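Robots at work: your questions, my answers

I've been on the room setup crew at Codideo for a good while, and since the humanoid arrived I get asked the same things over and over. Updated 18th March.

Is it taking your job?
No! My hours are the same. What changed is who's on the other end of the table. I used to wait for a second person to be free, and now I mostly don't.

What does it do all day?
Tables, mainly. We have 68 folding tables to shift between rooms, and every one of them is a two-ended job. 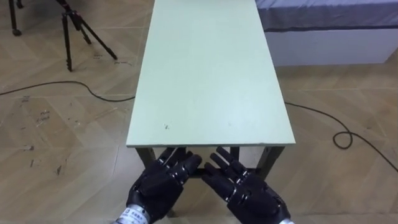
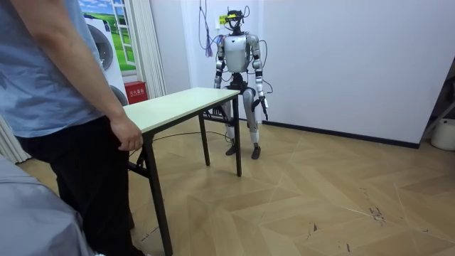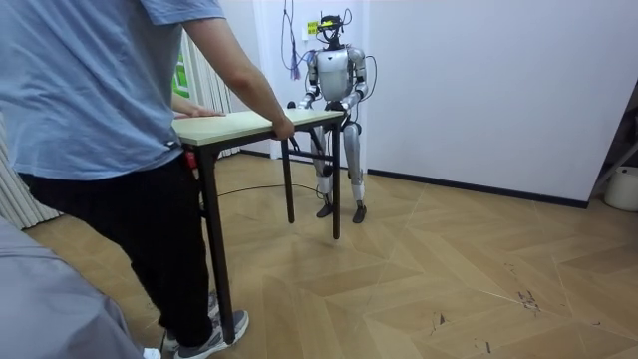
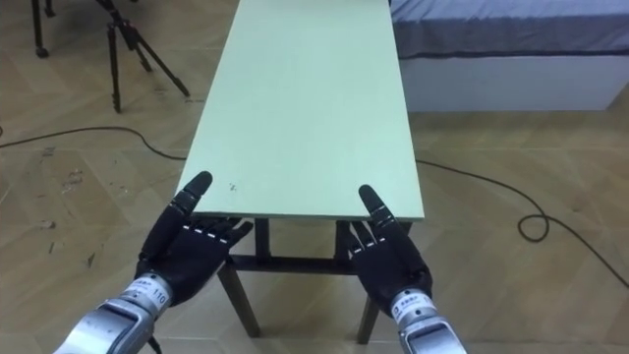 Do I have to lift with it?
Only if you've done the training, which takes 2 hours. Until then, stick with a human partner. You can say no after the training too (a couple of people have, and they're on the Skavstead rooms instead).

Who decides when to lift?
You do. Get your grip, say you're ready, and wait for the go from the operator. Please don't tug to hurry it along, I've tried and it just makes everybody start over.

Is it faster than two people?
Not yet, it's slower. I like it anyway, my back likes it more, and I've stopped skipping breaks to get a room finished.

What if I trip on a cable?
Tell the operator right away and fill in the Zovesside form. Look at the floor before you walk backward!

Does it record me?
The cameras run while it's working. Ask at the desk for the privacy sheet, form 393.

What's next?
Chairs, in April. All 800 of them. I've already put my name down.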